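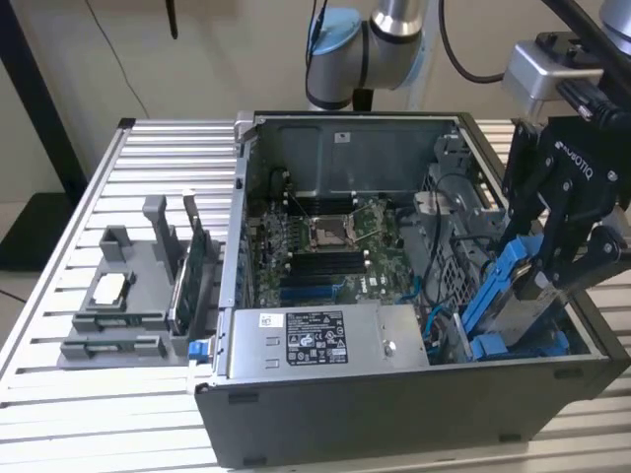 Skakell Disassembly Program
Progress Report to the Memitz Fund
Work Package 2: Perception, Planning and Control Software
Submitted Mon 8 June

1. Status

Work Package 2 is on schedule, with one exception noted in Section 5. The software now carries out drive handling on desktop computers from a single task file, without an operator stepping through the motions by hand. Expansion card handling runs in simulation and has begun on the two-arm cell. Spending is within the approved budget, and no change to the grant terms is requested.

2. Perception

The pose estimator for drives and drive caddies was rewritten during this period. The earlier version matched a full model of the caddy and often failed when the gripper fingers covered part of it. The current version fits the two side rails separately and combines the results, and it reports a confidence value that the planner can act on. Training used 100 labeled scans of open desktop cases, of which 20 were held back for testing. The median position error on the held-back scans was under one millimeter. Errors in rotation remain larger than we would like for caddies seated deep in the bay.

Bare metal inside the chassis continues to produce gaps in the depth data. Jawad Zaidi has added a filter that fills these gaps from the stored case model where one exists. Cases without a stored model are still handled by taking a second view.

3. Planning

The motion planner, Borora, now treats the chassis opening as a constraint in its own right. In the previous report we described plans that were free of collisions on paper but left too little room for the wrist and its cable. Cable clearance is now part of the cost function, and the planner accepts tilted approaches to the drive bay, which shortened the path in most trials. Planning time for a drive move is 5 seconds on the cell computer. The target in the grant agreement is the same figure.

Coordination between the two arms is handled by a reservation table. Each arm claims a volume of space before it moves and releases it afterward. The method is conservative and costs time when both arms work over the same case. A finer division of the space is being tested.

4. Control and Tooling

Force limits for insertion and removal are now set per part in the task file. A drive that binds against its guides triggers a short backing motion and one further attempt, after which the cell stops and asks for help. In 50 consecutive drive removals, the cell asked for help in four. Three of these were traced to an incorrect rail width in the part library, which has been corrected. The fourth is unexplained and the logs have been kept.

The replay tool, Cheema, is in daily use. It shows recorded joint positions, gripper width and wrist force against the planned motion, and it allows a failed run to be repeated in simulation from any point. Mizanur Mollah has written the user guide, and a copy accompanies this report.

5. Issues

Card placement into the holder fixture is behind schedule. The slots leave little clearance, and small errors in the grasp carry through to the final position. A regrasp step has been written but has not yet been tested on the cell. We expect to close this item by the end of June.

The motion controller update, held over from the last period, has been installed. It required changes to the stop and restart routine, and the safety review was repeated in full before work resumed.

6. Planned Work

The next period will cover hardware trials of card removal, completion of the regrasp step, and a first version of the task editor for use by technicians. The reservation table will be revised if testing supports the change. A request to move unspent travel funds into computing costs will be sent separately, under the signature of Mizanur Mollah.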